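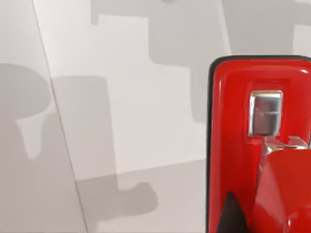

Research > Papers > Simulation and tools > Evaluation of the Gristach kit

Friday, March 23, 2018
Rónán Ní Chonaill

4. Evaluation of the rendering module

The Gristach kit is sold by Dirkgate as a simulator with three optional modules, of which only the rendering module is considered in this section. The physics module was covered in Section 3 and the planner was not supplied to us. Figure 1 is a view rendered with the module, with the arm to the right and the wall panels behind it. We used views of this kind to judge two things: how shiny parts are drawn and how shadows behave on a plain background. The red housing carries bright highlights along its rounded top edge, and the small chrome window set into it shows a darker reddish-brown area with a faint line across it. The shadows on the wall keep clear outlines with slightly soft edges, and they pass over the panel seams without changing direction. We took this last point as a basic check, as an earlier release we tried in January broke shadows wherever two panels met.

Figure 1. Rendered view of the arm and gripper against the panelled wall, default lighting.

4.1 Method

We rendered 3096 views on the workstation at Rikham, using the arm model supplied with the kit and the default light settings. Of these, 263 were set aside for checking by hand. Two readers marked each of the 263 views for broken shadows, missing highlights and parts drawn through one another. Where the readers disagreed, the view was marked again a week later and the second mark was kept. Buckley, the other package we had a licence for, was given the same arm model and the same camera positions. It would not load the chrome material, so we replaced this with its nearest stock metal.

4.2 Results

Broken shadows were rare in both packages and we do not think the difference between them matters. Gristach was better on polished parts. The gripper fingers, with their small notches and flat faces, stayed readable in most views, while Buckley tended to wash them out. Gristach was slower. A batch of 100 views could be left to run over lunch, but a batch of 200 often stopped part way with a memory warning and had to be started again by hand. Dirkgate told us to lower the reflection depth. This cured the warning and made the chrome duller.

The manual gives no units for light strength. We set it by eye, so our results should not be compared closely with those of other groups.

Related items
Section 3: Contact and friction in the Gristach physics module
Moving arm models between Gristach and Buckley
Light settings used at Rikham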